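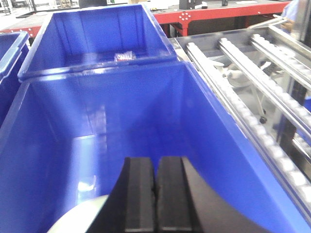
Page last changed: Jun 19, 2020

Messka parallel gripper – our notes from the bin bench

I've had the Messka on the arm for a fair while now, and since people keep writing in to ask how it gets on with bins, I've finally put it all on one page. It's a plain two-finger parallel gripper, black all over, with thick square-ended fingers. I like them thick! The Keltent we sold before it had slimmer ones and they'd flex if you so much as brushed a bin wall on the way down.

Our bench is the usual thing: blue plastic bins beside a roller conveyor, and the small camera down at the wrist so you see what the fingers see. Shiny bins are a pain for any camera, by the way. You get a white patch of glare on the inside wall and the picking software can take it for a part. Nighat Niazi got rid of most of our false picks by turning the exposure down and moving one lamp (I'd been fiddling with the software for days, of course).

Clear bags with a bit of print on them are the other thing everyone asks about. My advice is to go in slowly, close at low force and let the bag bunch up between the fingers before you lift. The Messka copes well with that. The Keltent was quicker to close but I never got on with its force setting – it had 2 steps and neither was right for bags.

Reaching into a deep bin, watch the housing as well as the fingertips. It flares out at the base, so close to a wall you'll want to come in at a slight angle. Shoaib Durrani has written a small approach routine for this and we put it on the controller before it goes out to you.

Prices, without the arm:
Messka gripper, fingers fitted: 1045
Messka gripper with wrist camera and Clatosari controller: 1498
Spare fingers, set of 4: please ask

The Clatosari is the controller I'd go for if you're starting from nothing. If you already run a Shaikh one it'll work too, but you'll need the adapter lead, so do say when you order. Tahira Rizvi looks after orders and loan units, and we've got the loan diary open until December.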